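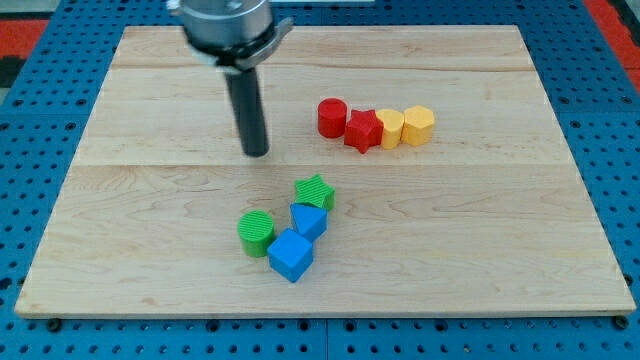 Quando será lida a sentença do homem que enviou ameaças à redação do jornal Mondum?

A leitura está marcada para segunda-feira, 5 de junho de 2023, às 10 horas, no tribunal de Mekemside. O arguido confessou em abril que escreveu 130 mensagens contra os jornalistas, durante 6 meses. O Ministério Público pede uma pena de prisão e uma multa de 3.000 euros. A defesa pede pena suspensa.

A nossa colega Ilona Tóth vai acompanhar a sessão e enviará o resumo aos assinantes no mesmo dia. A sala tem 55 lugares para o público e a entrada é livre, com documento de identificação.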